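# Treltora Kitchen Towel, Waffle-Free

We've been making towels in Enville for a good while now, and the Treltora is the one we keep at home. It's a flat microfiber cloth with a tight, short pile that picks up water on the first pass – no chasing puddles around the counter! Linnea Holmgren drew up the first version after getting fed up with thick cotton towels that were still damp at breakfast, and most of what she asked for is still in it.

**Specs**

- Weight: 44 g
- Fiber: polyester and polyamide blend, split yarn
- Wash: warm, with other microfiber, no fabric softener
- Dry: line or low heat
- Tested to 181 washes in our own machines
- Order code: TR-199

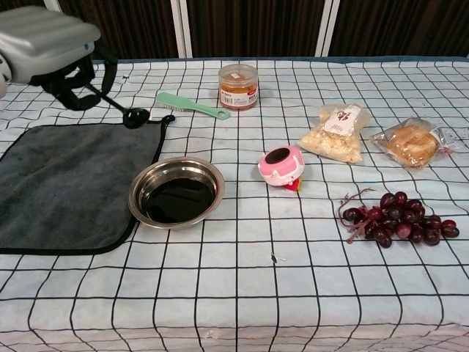 Edges are where cheap towels give up, so we spent a silly amount of time on ours. The binding is folded over twice and stitched down with a thread that shrinks at the same rate as the cloth, and that keeps the corners from curling up like old toast. On the dark gray towel the binding is black, with a small black loop at the corner for hanging. Put the loop over any hook that's free and let the whole thing drop – it dries much faster that way than folded over an oven handle. The loop is sewn into the binding itself, and we've hung a full 1000 g bag of flour from one for a week just to see. It held!

Elfriede Eder, who runs our sewing room, likes hers slightly damp for glasses and bone dry for stainless steel. Try both. A new towel may feel a bit grabby on rough hands, and that eases after the first couple of washes. Please skip the softener, even the "gentle" kind. It coats the fibers and they stop drinking. If somebody in the house has already done it, two hot washes with plain detergent will usually bring the towel back.

The November batch moved to a slightly denser yarn from Hegde, so if you're matching towels you already own, the newer ones will feel a touch heavier in the hand. Size hasn't changed.

**Goes well with:** the Nullodex drying rack (fits two towels side by side) and our cotton dishcloths.

Replacement loops are free. Write to us with your order code and we'll mail you a pair.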